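Subject: Re: [filmsoc-list] Oct screening, projector, and the short film night

Sorry all, been flat out, replying in bits. Quoted message first so it makes sense.

> Sent: 14th October
>
> Hi list,
>
> Three questions before I lock anything in.
>
> 1. Are we still doing Eria as the main feature or has it been swapped for Dauda? The flyer in the Tullville library says one and the website says the other.
>
> 2. Do members need to book or just turn up? I've had emails asking and don't know what to tell people.
>
> 3. Is the short film night in Stitcombe a separate ticket? My neighbour paid at the door last time and was told it was included.
>
> Also I thought the sound at the September screening was too low for anyone past the middle rows. Couldn't follow a word of the second half and there were no subtitles on. Not a complaint, just saying.
>
> Cheers

Right. In order.

1. It's Eria. Was always Eria. Dauda got pencilled in when the distributor went quiet on us for a fortnight, and somebody (me) made the flyer in that fortnight. Distributor came back, we've paid, the disc is sitting on my kitchen bench. Website is right, library flyer is wrong. I'll swap it next time I'm in town. If anyone is going past before then please just take the old one down.

Dauda is still on the list for the new year. I've seen it and liked it a lot, slow first half hour but stick with it. The licence is dearer than we usually pay so I want to be sure of a decent crowd first.
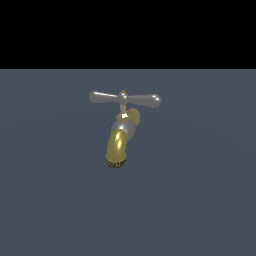

For those asking what Eria is: family drama, mother and two grown sons, one weekend, a house that has to be sold. Subtitled. It's not a cheerful film but there are some very funny bits, the dinner scene espescially. Rated M. I wouldn't bring anyone under twelve, they'd be bored stiff more than anything.

2. Members book, please. Yes I know we never used to. The hall licence is for 344 and we've never got near that for a normal night, but the catering people want a number and I'm sick of guessing. Just reply to the booking email with your name and how many. No need to print anything, there'll be a list on the door. Non-members can turn up and pay as before.

If you haven't had the booking email, check your junk folder. If it's not in there, tell me off list and I'll re-send. Off list!! Last time the whole list got a dozen "me too" messages and 3 people unsubscribed.

3. Stitcombe shorts night IS a separate ticket. Your neighbour got lucky, or whoever was on the door got muddled. It's run by the Stitcombe group, we only lend them the screen and help with the program, so the money goes to them. Members of ours get in for 6 dollars, which is the same as their own members pay. Bring your card.

Program for the shorts isn't final. What I know so far:

- two student animations, both quite short
- a documentary on the old Tullville drive-in, made locally, first time it's been shown anywhere with a proper screen
- something experimental with no dialogue, haven't seen it, don't ask me
- the comedy that won the audience vote last year, back by request

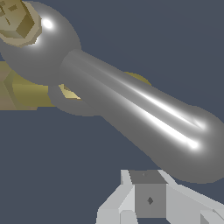 They're still taking entries I think, but the cut-off must be close. Anyone with something under fifteen minutes should contact Stitcombe directly and not me. I don't have any say in what gets picked and I'd like to keep it that way.

On the sound. Fair enough, and you weren't the only one. I was up the back for most of it and could hear fine so I didn't touch it, but I was right under a speaker. The left front one had a loose lead, we found that while packing up. It's been replaced. We'll do a proper sound check before Eria with people sitting in different rows, so if two or three of you can come half an hour early and be human microphones that would be great. Tea provided.

Subtitles: Eria has them burned in, so no drama there. For English language films I'm happy to put captions on as the default if that's what people want. I know a few members really rely on them and a few can't stand them. I'd go with on. Have a think and we'll do a show of hands at the screening.

Other stuff while I'm here

Raffle. Prize is the Dauda poster, the big one, plus a double pass for any screening next year. Ticket 691 from the last raffle STILL hasn't been claimed. Green ticket. Check your coat pockets. If it's not claimed by the end of the Eria night I'm putting the prize back in.

Borrowed DVDs. Could whoever has the box with the French thrillers bring it back. No questions, no fines.

Parking. The side gate will be locked so come in off the main street. The gravel bit gets boggy after rain, leave it for people who can't walk far.

Chairs. The padded ones are first in first served. I'm not getting into it again.

That's the lot I think. Will send the running times when I've checked the disc, the case says one thing and the distributor's sheet says another. Doors at the usual time.

Anything urgent ring me, I'm not looking at email much til the weekend.

--
To unsubscribe from filmsoc-list, reply with UNSUBSCRIBE in the subject line.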